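Section 4. Fitting and Care of the Handheld Gripper Pair

This section covers the left and right handheld grippers of the Mevolo tabletop kit, from pad fitting through daily checks. Read Section 3 (Power and Cable Connections) before you start. The arm-mounted version uses the same jaws and pads but a different base plate; see Section 6.

4.1 Tools and parts

2 mm hex key
Torque driver, set as given in Table 4-2
Lint-free cloth
Isopropyl alcohol
Pad set, blue, textured (four pads, two per gripper)
Linkage grease, tube supplied with the kit
Cable ties, reusable type

Do not use the long hex key from the Stisix base kit on the pad screws. It fits, but the extra length makes it easy to strip the thread in the jaw.

4.2 Fitting the pads

1. Switch off the gripper and unplug the cable at the housing end.

2. Open the jaws by hand until they reach the stop. If they resist before the stop, go to 4.6.

3. Remove the old pad. Pull from the tip toward the linkage. Pads that have been on for a long time may leave adhesive on the jaw face.

4. Clean the jaw face with alcohol and let it dry.

5. Set the new pad against the lower shoulder of the jaw and press along its full length for one minute. The textured side faces the opposite jaw.

6. Fit the retaining screw and tighten it to the value in Table 4-2.

7. Close the jaws slowly by hand. The pads must meet along the whole edge. A gap at the tip means the pad is sitting on top of the shoulder. Take it off and repeat from step 5.

Caution: Always change both pads of a gripper together. A worn pad facing a new one shifts the closed position, and the zero point will be wrong.

4.3 Checking the linkage pins

The linkage pins can be seen from the operator side with the jaws open. Each pin head should sit flush with the link. Press each one with a fingertip. Movement you can feel is too much.

Put a small amount of grease on each pin every 800 cycles, or at the start of the week if the counter is not in use. Wipe off the excess. Grease that reaches the pads cannot be cleaned out of the texture, and the pads must then be replaced.

Pins are good for 2000 cycles under normal load. The counter is on the Status page of the operator software and has to be reset by hand after a pin change.

4.4 Laying out the work surface

The grippers can be set up on any flat table that does not rock. Glass tops are acceptable if they are covered. An uncovered glass top reflects ceiling lights into the gripper camera and may cause tracking to drop out.

1. Cover the table with a mat. Patterned mats are preferred to plain ones, as tracking depends on surface detail. Smooth out folds, then leave the mat where it is for the whole session.

2. Place the target container at the far side of the work area with its opening clear.

3. Place the items to be packed in front of the container, within reach of both grippers. Soft bagged goods may overlap. Hard items should be kept apart for the first few runs.

4. Set both grippers down with the jaws open and start the operator software.

5. Pick up the grippers and hold them at the start position, one on each side of the items, until the status light is steady.
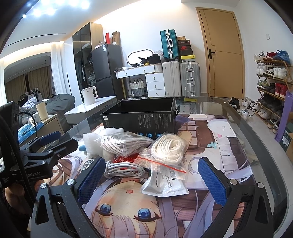 6. Bring each gripper to the nearest item without closing it. Check on the screen that both pads stay in view through the full approach. If one pad drops out of view at the tip, the camera bracket has slipped and needs to be set again as described in 4.5.

7. Close on a soft item, lift it a hand's width and put it down again. Do this once with each gripper before any recorded run.

Note: Clear bags with a zip seal are best picked up across the seal. Coiled rope and cable inside a bag will shift toward the lowest corner during a lift. Allow for this when moving over the edge of the container.

Note: Thin sachets lying flat may slide ahead of the pads. Approach with the jaws nearly closed and the tips touching the mat. Do not press down. The tips are not built for side load.

4.5 Setting the camera bracket

1. Loosen the two bracket screws half a turn.

2. Open the jaws to the stop.

3. Tilt the bracket until both pads show at the lower part of the picture, at equal distance from the left and right sides.

4. Tighten the screws evenly, a little at a time on each side.

5. Open and close the jaws five times and check the picture again.

The bracket scale should read 41. A reading more than two marks away from this usually means the bracket has been fitted back to front — the chamfered edge goes toward the jaws.

4.6 Jaws stiff or not opening fully

Work through the following in order and stop when the fault clears.

1. Check for packing foam or bag film caught behind the links. Remove it with tweezers. Do not cut it out with a blade.

2. Check the cable. A cable pulled tight across the housing will hold the trigger partly closed. Leave a free loop at the housing long enough to reach the operator's elbow.

3. Wipe the pins and grease them again.

4. Run the zero routine (Settings, Gripper, Zero). Code 89 at the end of the routine means the jaws did not reach the closed stop. Check the pads as in 4.2, step 7.

5. If code 89 comes back with the pads removed, the spring carrier is bent. This part is not replaceable in the field. Return the gripper to the Vuvcombe workshop with the cycle count written on the tag.

Caution: Do not open the housing to reach the spring carrier. The spring is under load with the jaws in any position.

4.7 After use

Unplug at the housing end first, then at the hub. Coil the cables loosely, without sharp bends at the strain relief. Wipe the pads with a dry cloth. Alcohol is for jaw faces only and will harden the pad surface over time.

Store the grippers with the jaws open. Pads left pressed together — overnight is enough — take on a flat spot that shows up as a zero error the next day.

Record pad and pin changes in the log sheet at the back of this manual.

Changes to this section since the last issue: grease interval in 4.3 shortened (S. Moroz); note on thin sachets added to 4.4 (S. Derkach); bracket reading in 4.5 corrected (B. Geagea).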